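I bought the Luker kraft paper roll in June to cover the big table in our spare room, which gets used for sewing, parcels and the odd bit of painting. It had been through two vinyl cloths already, and both of them curled at the corners.

The roll is heavy and comes with no cutter. I used dressmaking shears and got a fair edge after a couple of goes. The paper lies flat by the next morning if you put a few books on the ends.

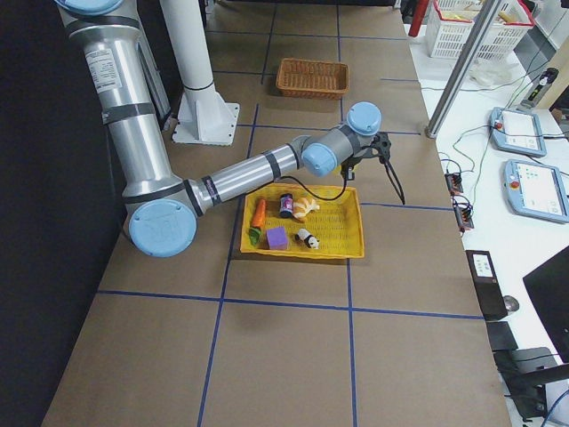

*Brown paper on a long table, marked out with blue tape.*

Pencil shows up well on it and rubs out without tearing the surface. Felt pen doesn't come through unless you stop and rest the nib. Water is the weak point: a spilt mug of tea made it cockle within minutes, and I had to replace that length.

For sticking it down I tried Trostix low-tack tape, left on for 21 days. It came off the paper cleanly along most of the run, with a bit of fluff lifting near the window where the sun gets at it.
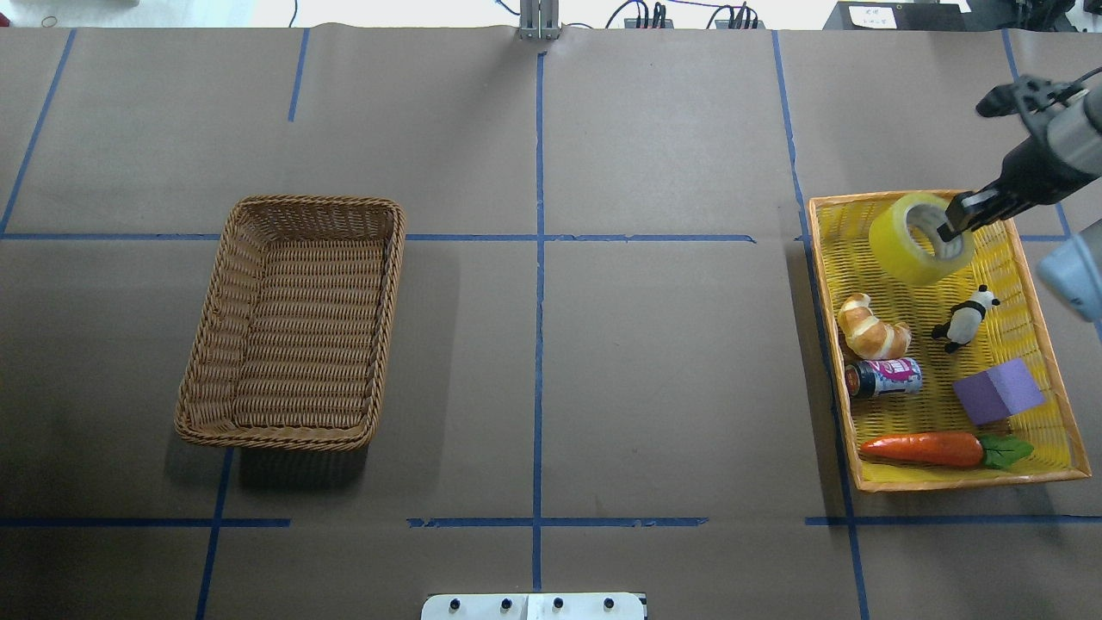
I paid 14 pounds from the Sisstead shop, and delivery took 5 days. The Wikström roll I had before was a little cheaper but thinner, and pins went straight through it.

I'd buy the Luker again for dry work. For glue or paint I'd still put a plastic sheet on top. Four stars, one off for the missing cutter.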